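4.2 Mounting, cabling and daily checks

Our cell consists of one Franka Emika arm fixed to the end of an ordinary pine desk. The Pokine group argues that a household-style cell of this kind can be set up once and then left alone for a whole collection period. We doubted this when we planned the work, and our maintenance log gives us little reason to change our minds. A desk is a poor base for an arm. The top flexes, the frame stands on carpet, and every retightening of the mount shifts the base slightly with respect to the fixed cameras.
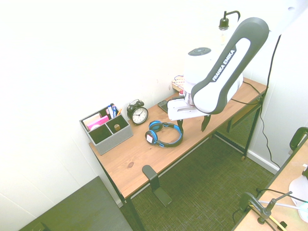 Over 17 sessions we recalibrated the camera-to-base transform 11 times. Munar reports far fewer recalibrations for a similar layout, but that report does not say what error was tolerated before the procedure was repeated, and without that number the comparison means very little. We used a limit of 4 mm at the fingertips, measured at six marked points on the desktop. Whether 4 mm is the right limit for thin objects such as a headphone band is open to question. We chose it mainly so that an operator could check it with a printed gauge in the time available before a morning session.

Figure 3. The desk cell from two fixed viewpoints, with headphones, alarm clock and organizer on the desktop.

Cable routing took more attention than the mount. The vendor-neutral checklist circulated by Cassim treats the cable as a one-time installation item. In our log it is the most frequent entry. A cable with enough slack for the full reach of the wrist also has enough slack to lie across the work surface, and small objects near it can be dragged when the arm moves.
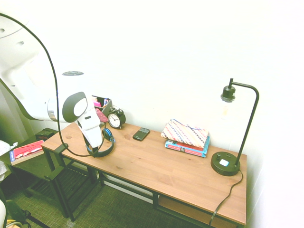
We tried hook-and-loop ties at two spacings and kept the wider one, although the evidence for it is thin. Endang Entili logged six cable contacts in the sessions before the change and four after it, and the object sets were not matched. We would not call that an improvement. The Zarnesgate protocol recommends inspecting the ties weekly; we did so before each session and still found one open in September, with no record of when it had let go.

Finger pads were replaced on a fixed schedule. We cannot say if the schedule helped, as no pad was run to failure.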